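Pouring Lessons at Tirncombe

If you stopped by the Tirncombe workshop this spring and wondered why a grown woman was spending her afternoons moving a cup over a mixing bowl again and again, well, that was Eulalia Iturra, and she was teaching! Eulalia has been guiding our two-armed robot by remote control, one hand for each arm, so that it can learn to pick up a cup and tip it out over a bowl the way you or I would at the kitchen counter. She has recorded 716 runs so far (80 of them in one very long day, with plenty of tea), and she tells us the hardest part is keeping her own wrists slow and steady, as every little wobble gets copied right along with the good stuff.

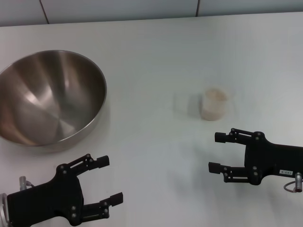 Photo: Tirncombe workshop / Drundix project

The small cup goes back to a new spot on the table before each run, and the big steel bowl gets moved now and then too. We have room for 8 more people to learn the controls before September, and no experience is needed, so do leave your name with Eulalia if you'd like a turn.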